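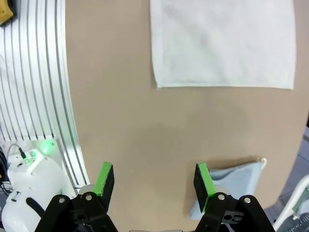 The Ornora hand towel is a plain cotton towel for kitchens, washrooms and small salons. It comes in white and in light blue, in one size, with a hem on all four sides. The white one lies flat when it is spread on a table, and the pile is soft and slightly fuzzy, with light creases from handling. The light blue cloth bunched up nearer the front has a small white tag at one corner. Creases of this kind come out in the next wash and don't need ironing.

## Sizes and packs

Towels are sold by the pack. Packs are not mixed, so order white and blue separately.

| Item | Color | Towels per pack |
|---|---|---|
| Ornora hand towel | White | 10 |
| Ornora hand towel | Light blue | 10 |
| Ornora hand towel, bulk carton | White | 200 |

The bulk carton is packed flat in paper sleeves. It ships on its own and can't be combined with other items in one delivery. Light blue is not offered in bulk at present.

## Washing

Wash new towels once before use. They shed some lint in the first wash, so keep them apart from dark clothes. After that, wash at 40 °C with ordinary detergent. Bleach can be used on white only. Leave out fabric softener, which coats the loops and makes the towel slower to take up water.

Tumble dry on low or hang on a line. Shake each towel before drying. Expect a small amount of shrinkage over the first few washes, mostly in the length.

## Folding and storage

Fold lengthwise first, then across, and smooth each layer with the flat of the hand. If you hang your towels on hooks, fold so that the loop ends up at an outside corner.
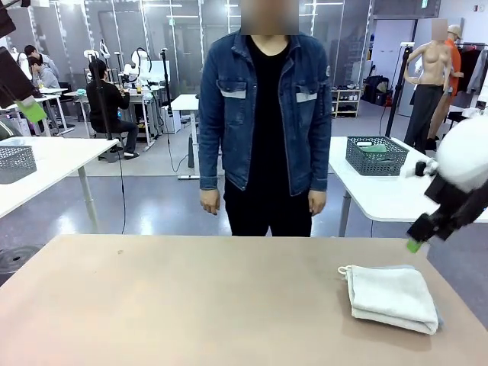
*White towel, folded in layers, loop at the upper corner.*

Folded towels can be stacked on an open shelf or kept in a basket. Mesh baskets suit a laundry room because air gets through the sides. The Pinivov shelf basket, sold separately, takes one pack of 10. Do not store towels damp.

## Ordering and returns

Orders placed before noon go out the same working day from the Clilteo warehouse. Unwashed towels can be returned in the original sleeve. A washed towel can be exchanged only if there is a fault in the hem or the loop. Send a photo of the fault with your order number first and wait for a reply before mailing anything back.

Trade accounts are handled by Nizar Farah at the Qudah sales office. The minimum for a trade account is 13 packs per order, in either color.

Page updated Wednesday, February 15, 2023. Prices are on the current order form.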